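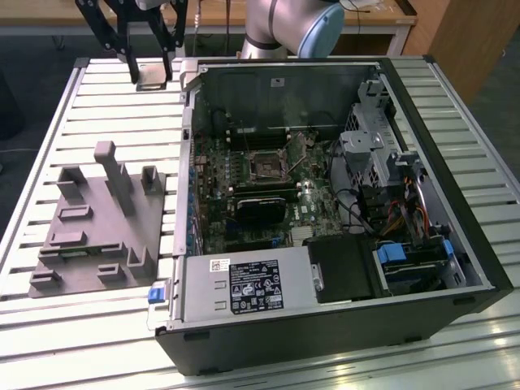

Bench 4: Dell tower on its side, panel off, processor socket open.

Workshop notebook, Lullmont Refurbishment Room
Entry for Saturday, October
Unit 264

The unit was received in the Florkstead batch with a fault sheet stating "no display, fans run". The batch is recorded in the register under school returns. The exterior was wiped down before opening and the asset number was copied to the job card. The side panel is stored on the rack under the bench with the job card taped to its inner face.

Condition on opening

The case is a glossy black Dell tower with a grey inner frame. The maker's logo is printed on the board itself. The processor socket has no processor in it. The fault sheet makes no mention of a removed processor, and the intake form has that box left blank. The register has been corrected to read "CPU absent on inspection".

The retention frame and lever are present. The small silver chipset heatsink is in place, as is the expansion card with the black heatsink. The power supply is in its bay with the regulatory label uppermost, so the rating can be read without removing it. Colleagues are asked to copy the rating from the label and not from the sales listing, which was found to be wrong on two earlier units of this batch.

The small white sticker on the back panel and the barcode sticker on the power supply are to be left where they are. Birberg will not accept a supply for resale if its barcode has been lifted.

Work carried out

10.15. Mains lead confirmed removed and power button held in for ten seconds. Wrist strap on.

10.20. Socket examined under the ring lamp. Contacts appear straight in all four quadrants. One fibre was lifted out with the plastic tweezers. No cleaning fluid was used. The socket cover supplied with the spares kit does not fit this pattern and was returned to the drawer.

10.40. Dust removed with the hand blower and soft brush, working from the memory slots towards the rear connectors. The compressed air can was not used, as the last one spat liquid on unit 230 and that board had to be set aside overnight.

11.05. Board inspected for raised or leaking capacitors. None noted. A second opinion is requested on the area beside the expansion card, where the light is poor and the heatsink hides part of the board.

11.20. Supply tested with the plug-in tester while still seated in the case. All rails within limits. Result entered on the job card and initialled.

11.35. Work stopped for want of a processor.

Parts required

One processor of the type given on the Jemal compatibility sheet for this board. The spares cabinet holds 7 processors in labelled trays, none of them suitable. A cooler and its four screws are also needed, together with a fresh sachet of thermal paste. The open sachet in the top drawer has dried at the neck and should be thrown away.

Memory is to be fitted from the tested stock once the processor has arrived. One module only at first start, in the slot indicated by the Jemal sheet, with the remainder to follow after a clean boot.

Notes for whoever continues

The blue release latch at the front corner of the case should be worked by hand. A screwdriver was used on the same latch in an earlier unit and the plastic whitened at the base. It still holds, but the unit could only be graded B.

The retention lever is stiff. It should be pressed down and outwards before lifting, and lowered with the thumb kept on it throughout. Please do not rest tools inside the case. Small screws find their way into the grooves of the bench top and are tedious to recover, and the magnetic tray is to be used for every fixing that comes out, however briefly.

If the unit starts but gives no picture, the expansion card should be taken out and the board's own video output tried before anything else is changed. The fault sheet wording may refer to the card or simply to the missing processor, and the job card should state which of the two was found.

Status: on hold, parts requested from Birberg. Unit to be bagged and moved to shelf 4 if the processor has not been delivered by the next session.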